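Home | Issues | Authors | Search
Print this article | E-mail this article

3.2 Resting shape of short cables on a flat surface

Cables that are put away coiled keep some of that shape when they are taken out again. In household and office storage this memory, known as set, decides how much room a cable takes up on a work surface and how easily its ends can be found. Earlier work in the Brurside storage survey treated each cable as a length and a thickness only. The survey listed 1217 stored items, and its record sheet had no field for the shape of a cable at rest. The present section adds that field.

We define three resting forms. An open form has no point where the cable turns back toward itself. A looped form has one such turn, with the two sides of the loop lying apart. A nested form has more than one turn, or a turn in which the sides touch or cross. The position of each visible connector is noted separately, together with the direction in which its tip points. Where a cable leaves the area under study, the hidden part is left out of the classification – no attempt is made to guess its course.

Thirteen cables from the Momine set were laid out on a wooden tabletop under ordinary room light. They were not straightened by hand beforehand. Each was given 20 minutes to settle, and the form was then recorded from a still view. Figure 4 gives a case of the looped form with a second connector lying close by.
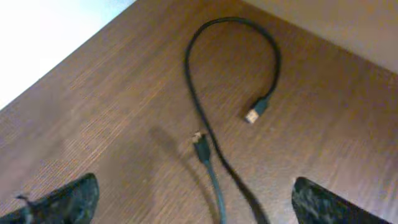
Figure 4. Looped resting form of a thin black cable on a wooden tabletop. The gold-colored connector tip is at the end of the right side of the loop; a second connector, pointing upward, lies lower on the surface.

The loop in Figure 4 is tall and narrow, and its curve is uneven. The left side has a gentle kink near the middle of the table. A kink of this type does not change the class, as the cable does not turn back at that point. It does matter for measurement. A smooth arc fitted to the whole loop will miss the kink, and we therefore fit the two sides separately and join them at the top.

The second connector raises a different problem. Its strand is darker, with a slight teal tint, and runs nearly parallel to the lower part of the black cable. When two strands lie side by side in this way, color alone is a weak guide to which is which, and shadows on the wood can be taken for a further strand. Our rule is to trace from the connector toward the edge of the area, never the other way. A strand with no visible connector is entered as "end not found."

Two readers applied the scheme independently. They agreed on the resting form in 12 of the 13 cases. The remaining case was a loop whose sides came close together without clearly touching, and it was kept as looped under the Mohamedi convention, by which contact must be seen and may not be inferred. Connector direction was coarser: readers used eight compass steps, and neighboring steps were accepted as agreement.

The effect of cable jacket material is taken up in Section 3.3.

Contact: Trornex Editorial Office | Copyright Trornex | Back to top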